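Skeptical testers wanted: two-handed gripper kit

Posted 23 February 2025 by Genji Fujimoto, Ogura

We're looking for 20 people to try the Rurnach hand-held gripper kit at home-style chores and tell us where it lets them down. Rurnach says anyone can pick up a pair and be doing useful work within the hour. We review equipment for small automation shops that can't afford to guess, and we have our doubts.

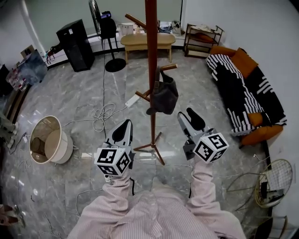
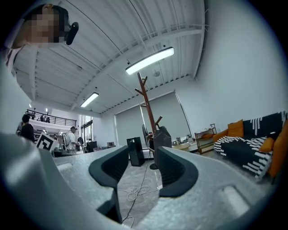

Hand-held grippers at work in the Troltside room, coat rack ahead.

The kit is sold as a way to teach household robots by doing the job yourself, with your own arms. Fine. The brochure shows clean tables and wooden blocks. Our sessions use bags, cables, cushions and furniture, since that is what a buyer will be up against. Expect to be slow at first. Expect sore wrists too, if our own staff are any guide.

What you do: one session of 60 minutes at Troltside in Pornmont, any time in March. You work through a set of tidying jobs at your own pace, then fill in a form. Drops and fumbles go on the form. So does anything you had to put the grippers down and do by hand.

Pay is $20 an hour, plus bus fare. You get paid if you quit halfway. Rurnach lent us the kit but isn't paying for the review and won't see it before it runs.

Who we want: adults with normal use of both hands. No robot experience needed, and if you've worked for Rurnach or a dealer, please sit this one out. Left-handers are very welcome, as the brochure is silent on them.

The sessions are recorded. Read the consent form before you sign it, including the part on who keeps the recordings.

To apply, write to Genji Fujimoto at the Ogura office in no more than 500 words. Tell us about a gadget that failed to do what the box said.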